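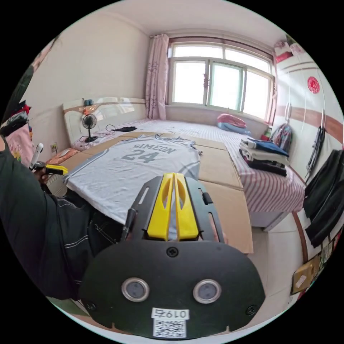
图1 24号球衣,背面朝上,平铺于纸板

5月,周三,下午
条目:Uzor 样机电池与充电曲线复测

上次的曲线在恒流转恒压段有一个台阶,怀疑是记录仪换挡造成的,今天换仪表重做。样机仍为 Uzor 工程版,固件未动,主板编号不变。电芯由 Hasex 供货,标称容量 4000 mAh,本次实测放电 3,902 mAh,截止电压按规格书执行。这个差值在允收范围内,不再追。

仪表:Prastadex 直流电源分析仪,四线接法。夹具上的弹簧针有氧化,用酒精擦过,接触电阻仍偏高,先记着,下次换针。室温由空调控制,没有进恒温箱,所以温升数据只作相对比较,不写进对外报告。

充电步骤照旧:关机放置过夜,接原装充电头,插线同时起表。屏幕全程熄灭,飞行模式,指示灯关闭。起表后前段电流平直,台阶没有再出现。基本可以认定是旧记录仪的量程切换,旧数据里该段作废,其余保留。

充到 80% 左右电流开始下降,比设计文档里写的早一点。查了电源管理芯片的寄存器,温度阈值用的是默认值,没有按结构组给的表改。Mal-soon Bang 说新表已经合入下一版固件,但没有测过。我这边等版本出来再跑,不在旧固件上手工改寄存器,免得两份数据对不上。

后盖热点位置:充电接口上方偏左,与仿真图一致。热电偶用聚酰亚胺胶带固定,胶带边缘有翘起,后半段读数有毛刺,已做中值滤波,原始文件一并存档。
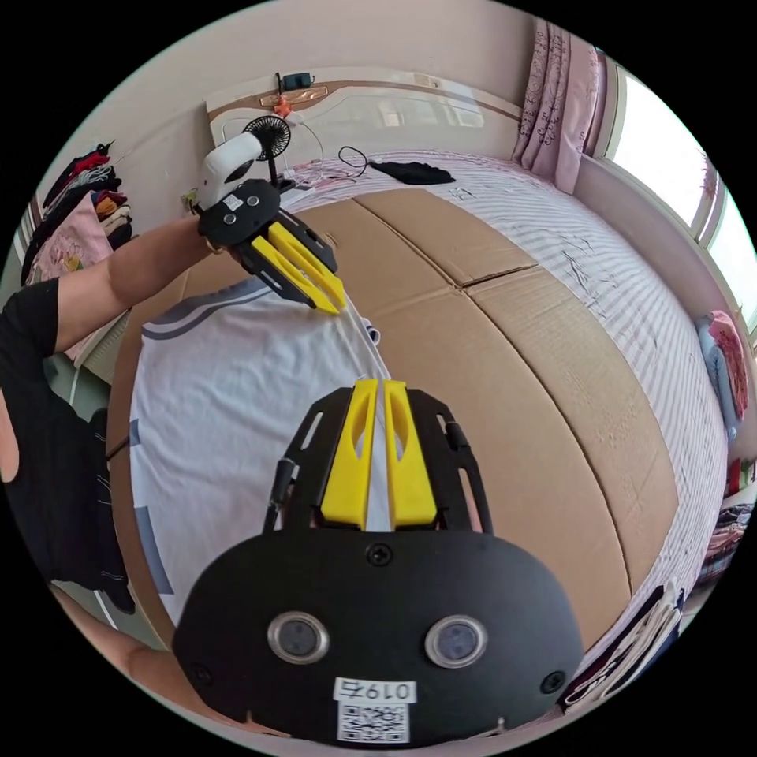

滤波窗口取得比较宽,峰值会被压低一些。需要看峰值的请用原始文件,不要用图。

待机功耗也顺手测了。插 SIM 卡,驻网,后台只留系统进程。底电流正常,但每隔一段时间有一个宽脉冲,周期固定,不像寻呼。抓了唤醒日志,唤醒源指向接近传感器的中断脚。拔掉传感器软板后脉冲消失,插回又出现。换了另一块软板,现象相同,所以不是单件问题,更像驱动里轮询没有关干净。已提单给驱动组,附波形和日志。

对照机 Darkeo 同条件下没有这个脉冲。两者传感器型号不同,对照意义有限,只说明测试环境本身没有干扰。Darkeo 的底电流略高于 Uzor,原因未查,不在本次范围。

记录几个操作上的问题:
1. 电源分析仪的采样率上电后会回到默认,起表前必须重新设。今天第一轮就是忘了设,数据作废重来。
2. 假电池的线不要再加长。长线压降在屏幕点亮瞬间足以触发欠压关机,上个月有人据此报过一个假问题。
3. 存文件名请带固件版本号,共享目录里有两个同名文件,内容不同,已无法判断哪个是旧版,都移到待确认目录。

快充握手部分只看了波形,没有细测。第三方线材上偶尔握手失败,退回 5 V,重新插拔后恢复。失败时 CC 脚电平偏低,怀疑线材一端的下拉电阻不标准,也可能是接口焊接。手上线材种类太少,下不了结论,需要采购补几条不同规格的。

扬声器漏音和背光均匀性这次没做,排在整机回来之后。结构组换了中框垫片,厚度有变化,电池仓余量要重新量。电芯充放循环后的鼓胀数据还缺,Hasex 答应给,未收到,再催一次。

未完成:
新固件的温度阈值验证
接近传感器中断,等驱动组回复
弹簧针更换后重测接触电阻
线材到货后做握手兼容性

样机放回二号柜上层,电量留在半格,假电池单独装袋。柜门钥匙在测试台抽屉里。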